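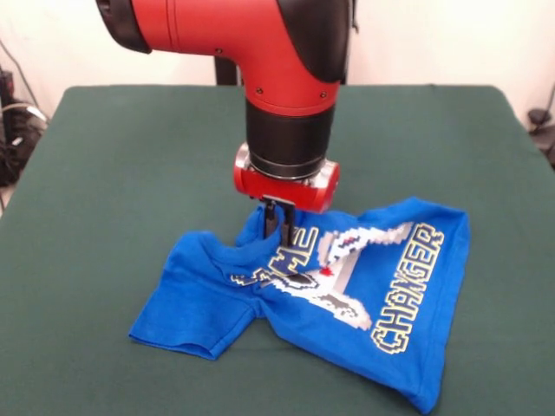
Search this encyclopedia Go

Equipment budgeting (garment handling)

Equipment budgeting in garment handling is the planning of spending on robot arms, grippers, tables and spare parts for work such as lifting and folding shirts. The arm is usually priced apart from its gripper. At Jurkport, planner Siiri Aaltonen set aside 40 per cent of the first budget for fitting and training, and 9 per cent for replacement fingers. The plan was revised in June.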